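Project report 3: open day visit and sim demo
Robotics elective, spring term. Submitted June 4, 2022

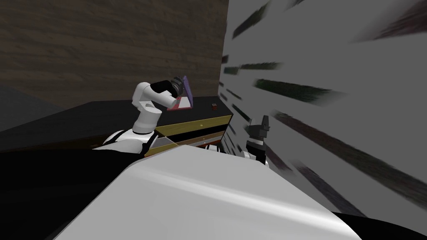 Felicidad Tolentino asked first, before we even had our coats off, whether something that works in simulation will ever work on a real cabinet, and said she'd seen too many demos where the answer was a shrug. Precious Pascual told her that was the right thing to ask and that we should hold on to it till the end of the tour. So we did, and I built this report mostly on that question.

1. Where we went

Open day at Garelen, the automation lab out past the rail yard. Four stations, half an hour each. Station 1 was the gripper bench, 2 was a palletizing cell (behind glass, loud), 3 was the simulation room, 4 was a talk with sandwiches. We were told to pick one station and write it up properly. I picked 3. My notes on 1 and 2 are in the appendix but they're thin, sorry.

2. What the sim demo is

A two-arm robot, white and black, working at a long black-topped cabinet. All rendered, none of it is in the building. The software they run it in is called Lurnora. You look out over the robot's own body, so the white panel takes up a lot of the view and both arms reach out past it. Took me a while to get used to.

The drawers are all different colors. Mustard yellow at the top, then a black one, brown-orange, light gray, a reddish orange one low down. On top of the cabinet there's a thing with a purple panel standing up from a red-bordered base, like a book or laptop left open, and a little puzzle cube off by itself. The left gripper was up at the purple panel when I got my screenshot, touching it or right next to it, hard to tell from that angle. Right gripper empty, one finger pointing straight up.

The wood wall and the streaky gray wall behind are part of it too. Precious said they change the surfaces between runs so the software doesn't learn the wallpaper. I wrote that down word for word. The term is domain randomization, covered in week 6.

3. How a run works (from the talk + handout)

- a task gets picked from a list, open this, move that
- the run stops at 30 seconds whether its done or not
- a checker script looks at where the objects ended up and marks pass or fail
- colors, lighting, start positions get changed, go again

The batch on the handout was 800 runs. 784 finished without the software crashing. Of those, 322 were marked as passes. So well under half. I thought that sounded bad. Precious said in April it was a lot worse and that a fail in simulation costs you electricity and a fail on the bench costs you a wrist joint.

Note: crashed runs are left out of the pass rate. I think they should be in. If you put them in it comes to 40.25 percent instead of 41.07, not a huge difference but the handout should say which one it's using.

4. Back to Felicidad's question

Will it work on a real cabinet. The answer we got was sometimes. Friction is the main problem. A rendered drawer slides the way the numbers tell it to, a real one sticks, or it's got a runner bent on one side. Small knobs are another, the gripper has to line up well and a few millimeters off is a miss. They're trying the best version on a real bench over the summer with hardware from a partner, Sustico, and we can come back and see it if enough people sign up.

Felicidad said afterwards she would believe it when she saw a real drawer open. Fair enough. I'm a bit more convinced than she is, mainly becuase they showed us the fails as well.

5. What I'd do different

Bring a charger. Ask for the task list up front, I only have five tasks written down and I can't read one of them. Stay for a second session at station 3, half an hour goes fast and most of ours went on getting the view to turn. Also time the runs myself instead of copying the handout.

6. For our own project

Our drawer task in the class simulator has one color and one wall. After this I want to change at least the wall and the drawer colors for each run and see if the pass rate drops. My guess is it drops a lot. Also want to copy the fixed time limit, at the moment our runs go until somebody gets bored and hits stop.

Appendix: notes from stations 1 and 2, separate file. Handout copy with the instructor.

Filed under: Student Work / Robotics / Site Visits

Search this site Enter keywords Go

Recent reports
Project report 2: line follower, second attempt
Farina sorting table, group write-up
Project report 1: picking a gripper
Sign-up for the summer bench visit
How to format your appendix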